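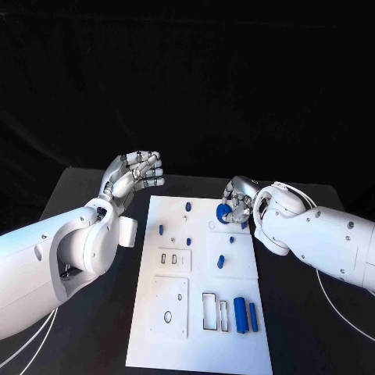 Tues, after lunch. Assembly board, round 3

Board back on the gray table, black cloth up behind it. Remzi wanted it on the low bench again, I said no, my back. Stays here till end of May.

Blue parts reprinted at Endley over the weekend, new batch is job 1329. Old batch (907) goes in the scrap tub, please don't mix them, they look identical once they're out of the bag. Marked the old ones underneath with a pencil cross but may have missed a few.

Fit check by hand, before anything else:
knob — turns OK, bit of drag the first quarter turn then smooth
upright peg — good. Sits straight, comes out without a fight
little metal pin — still a nuisance. Leans if you catch it with a sleeve. Kirsty says glue, I'd sooner ream and press a longer one. Asked Okach for a bag of 20, no answer yet
cut-out shapes — two are tight in the corners. Took the burr off with the small file, better. Don't sand the faces, it leaves them fuzzy and then they stick

Raised plates: one had a corner lifting, retightend. The screws are the soft Softić ones and the heads are nearly gone. Use the good driver, not the one from the drawer. Need replacements before anyone has the plates off again.

White sheet cleaned with just water and a drop of dish soap. Hanyu used the Plarnex spray last time and it went streaky, took me half an hour to get it off. Spray is now on the top shelf, leave it there.

Knob life: Barış wants 3000 turns on it before we call the shape final. Fine but somebody has to write the tally down this time, last week's sheet has a gap in the middle and I can't use it.

Cosimo asked if the knob could be bigger. Could be, but then it crowds the piece next to it. Sketched a version with a shallower rim instead, drawing is tucked in the back of this book.

To do
chase Okach re pins
screws!!
new tally sheet, with initals column
ask Endley if they can do the next lot in the harder blue, same file
find the lid for the scrap tub

Stopped 4:40, table left set up as is.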